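Ruban de masquage Tanabe 24 mm : essai sur plans de travail et surfaces peintes

Essai publié en mai 2021, rubrique Consommables d'atelier

Le ruban de masquage est un produit que l'on achète souvent sans lire la fiche technique. Les écarts entre références sont pourtant sensibles dès que la pose dépasse la journée. Le Tanabe en 24 mm est un papier crêpé à adhésif acrylique, vendu en rouleau de 50 m et donné par le fabricant pour un retrait propre jusqu'à 9 jours en intérieur. Nous l'avons utilisé pendant quatre semaines, à partir de février, en parallèle du Trinudberg de même largeur, qui nous sert de référence depuis longtemps.

Prise en main

Le dévidage est régulier, sans à-coups, et le rouleau ne se déforme pas sous le pouce. La déchirure à la main est franche dans le sens de la largeur, à condition de tirer d'un coup sec. En tirant lentement, on obtient un bord effiloché sur quelques millimètres, défaut moins marqué sur le Trinudberg. Le papier se laisse légèrement cintrer ; pour les courbes serrées, une largeur plus faible reste préférable.

Adhérence

L'adhésion initiale est modérée. Sur mélaminé, verre et peinture satinée, la bande se repositionne sans difficulté dans les premières minutes. Sur peinture mate poreuse, il faut maroufler à la spatule souple, faute de quoi les extrémités se relèvent dans la journée. Les croisements sont le point faible : l'adhésif accroche mal sur le dos du ruban déjà posé, et la bande supérieure se décolle la première. Pour un quadrillage, mieux vaut interrompre l'une des deux bandes au croisement, ou presser chaque jonction une seconde fois.

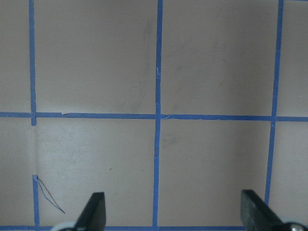
Netteté du trait

Avec une acrylique satinée appliquée au rouleau court, en deux couches, le trait est net sur support lisse. Sur enduit fin, nous relevons des bavures ponctuelles de l'ordre du millimètre. Le retrait à 45 degrés, peinture encore souple, donne les meilleurs résultats. Attendre le séchage complet oblige à inciser le film au cutter.

Retrait

Aucun résidu à 3 jours ni à 9 jours sur verre et mélaminé. Sur le rebord de fenêtre exposé au sud, le ruban s'est déchiré en lanières au neuvième jour et a laissé un voile collant, éliminé à l'alcool isopropylique. La fiche ne revendique rien en plein soleil — le reproche serait donc injuste.

Conditionnement et prix

Le Tanabe est distribué par Plukdale à l'unité ou en carton de 216 rouleaux, format réservé aux ateliers. Veronika Bognár, qui gère les achats au dépôt de Jilletville, signale un film individuel trop fin : plusieurs rouleaux lui sont arrivés avec la tranche marquée, d'où des bords irréguliers sur les premiers tours.

Notre avis

Bon ruban pour le traçage et le masquage intérieur de courte durée. Le Trinudberg garde l'avantage sur supports poreux et aux croisements, pour un prix supérieur.

Note : 4 sur 5.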